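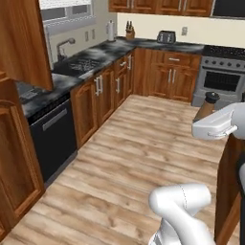 What Does a Long Snapper Do?

By Ieuan Gape
August

Print this page | E-mail this page

Every play in football starts with a snap. The center passes the ball back between his legs, and the play begins. Most of the time the quarterback is right behind him or a few steps away, so the ball does not travel far.

On a kick, it has to go farther. Many teams use a special player for that job. He is called the long snapper.

Two kinds of snap

The first kind is for a punt. A team punts when it does not expect to get a first down and wants to send the ball far down the field. The punter often stands 15 yards behind the snapper. The ball has to reach his hands quickly, before the other team can run in and block the kick.

The second kind is for a field goal or an extra point. This snap is shorter, usually 7 or 8 yards. It goes to the holder, a player who kneels on the grass. The holder catches the ball and stands it on its point, and the kicker kicks it. Kickers like the laces to face the goalposts. A good snapper learns how many times the ball will turn in the air, so the laces end up in the right place when the holder catches it.
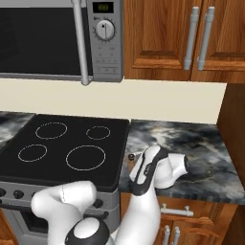
Microwave with a round dial, over a black cooktop.

Looking upside down

A long snapper bends over and looks back between his legs. He sees the punter or the holder upside down. As soon as he lets go of the ball, he has to get his head up and block. On a punt he then runs down the field to help tackle the player who catches it.

Adeel Bhutto snaps for Florstead, a small team whose field has seats for 2,000 people. He started at age 12, when his coach, Albertina Macedo, asked who wanted to try it and he put up his hand. He now makes 200 snaps a week in practice. Some go to the punter and some go to a net with a square of tape on it.

"If I do it right, people talk about the kicker," he says.
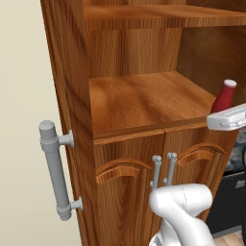 A red bottle with a white cap on a cabinet shelf.

What if the snap is bad?

A snap can sail over the punter's head or bounce along the ground. The ball is still live, so either team can grab it. If the punter picks it up, he may still have time to kick, or he may have to run. If he is tackled in his own end zone, the other team gets two points. That is called a safety.

Words to know

Holder – the player who holds the ball for the kicker.
Laces – the stitching on one side of the ball.
Punt – a kick made by dropping the ball and kicking it before it lands.

Back to top | Contact us | Copyright Relusik. All rights reserved.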